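The dishes pile up early at Agata Fiore's apartment. Lunch for her two children ends at half past twelve, and the plates sit on the table until somebody clears them.

Fiore buys plastic for the kids and keeps one tray for carrying. She likes the bright colors, and a dropped plate means a wipe of the floor and little else. Her last set, from Mazza, lasted nine years. The tray cost her $24 at Skindstead in June.

Tomato is the hard part. It dries fast and leaves an orange shadow on pale plastic.

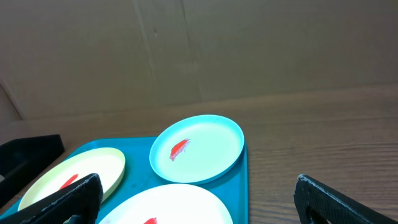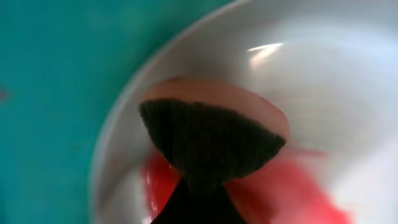

First photo: three plates on the blue tray, each with a red or red-orange mark. Second photo: inside a large white bowl.

Philomena Buckley, who ran a school kitchen for years, scrapes first and rinses in cold water. Hot water, she says, sets the color. For old marks she spreads on a paste of baking soda and leaves it for three hours.

Fiore has tried the paste. It worked on the cups. One lunch box still has a pink corner, and she packs crackers in it.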